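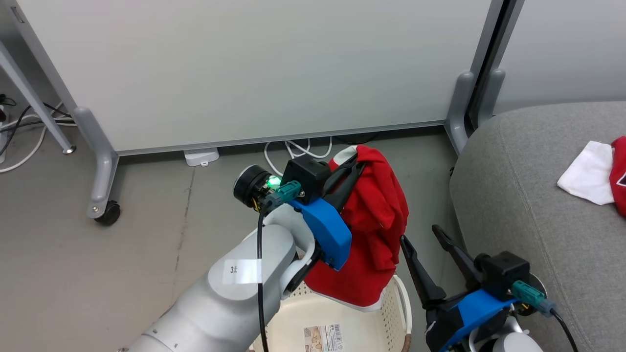

Graça Bragança nos preguntó el otro día por qué los calcetines rojos tiñen de rosa las camisetas blancas y, en cambio, las camisetas blancas nunca blanquean a los calcetines. ¡Menuda pregunta! Para responderla hay que saber qué es un color y cómo se agarra a la ropa.

¿De dónde sale el color?

Hoy casi todos los tintes se fabrican en laboratorios, pero durante miles de años la gente los sacó de las plantas, de las piedras y hasta de los bichos. Para el azul se usaba el índigo, una planta de hojas verdes (sí, verdes, el azul aparece después). Para el amarillo servían la gualda o las pieles de cebolla. Y para el rojo había una raíz larga y fina llamada rubia, que por fuera parece cualquier raíz del campo.

El rojo más famoso de todos viene de un insecto diminuto: la cochinilla. Vive en los cactus de México y de Perú, tapada con una pelusilla blanca, y si la aplastas suelta un jugo de color carmín que no te esperas para nada. Los pueblos de América ya teñían con ella mucho antes de que llegaran los barcos españoles.

¿Cómo se queda pegado el tinte?

Una tela parece lisa, pero con un microscopio verías un montón de hilos, y cada hilo está hecho de fibras todavía más finas. El tinte se disuelve en el agua caliente, se mete entre esas fibras y se engancha a ellas. A la lana le gustan unos tintes y al algodón otros, así que el mismo baño puede dejar un jersey rojísimo y una camiseta apenas rosada.

A veces hace falta un ayudante, que se llama mordiente. El más conocido es el alumbre, una sal que se agarra a la fibra con una mano y al tinte con la otra – bueno, manos no tiene, pero te haces una idea.

¿Y los calcetines de Graça?

Cuando una prenda es nueva, suele llevar un poco de tinte que no se enganchó bien. En la lavadora ese tinte sobrante se va al agua y busca otra fibra donde meterse. La camiseta blanca está llena de sitios libres, y allá que va. ¡Pero el blanco no tiene tinte que soltar! Por eso el viaje es solo de ida. Con agua fría se escapa bastante menos color.

Para probar en casa

Pide ayuda a una persona mayor, porque hay que usar el fuego. Hierve las pieles de 2 cebollas en una olla vieja con agua, espera media hora y cuela el líquido. Mete un trozo de lana blanca, déjalo a fuego muy suave hasta que te guste el tono y aclara con agua templada. Kiran Katiyar lo hizo en agosto con cebolla morada y le salió un marrón verdoso rarísimo – ¡cuéntanos qué color te sale a ti!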